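The Low Cabinet, One Wednesday Evening

I've been putting off the long cabinet in the front room since November, and on Wednesday I finally ran out of excuses (and places to put things down!). It has four drawers and a row of cubbies, and everything small we own ends up in or near it.
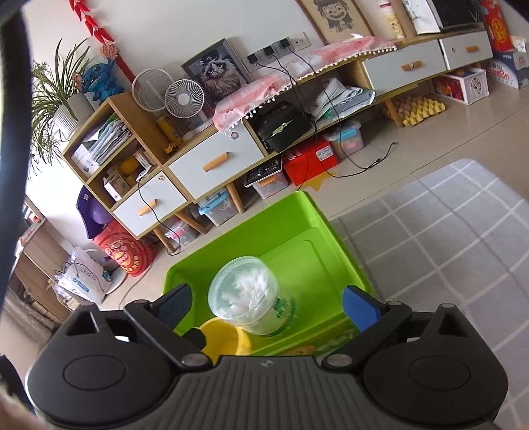

2 min read

My one rule was that anything tiny had to go in a container before I was allowed to think about where it lived. The cotton swabs went straight onto the green tray and I felt very organized for all of 11 minutes. Then I looked at the cubbies again — bins, boxes, papers, a bag — and made myself a coffee.

I tried the Mapplebeck method once, the one where you handle up to nine things and then stop. I can't stop! I get to nine and I'm only just warming up, so the bed becomes the overflow and then it's bedtime and I have to deal with it. 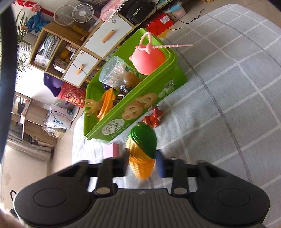 Which is how I ended up with three piles: keep, toy bin, and ask the kids. The last one is always the biggest. The papers can wait for the weekend, and I still need to order a couple more lidded bins from Fendix before I start on the drawers.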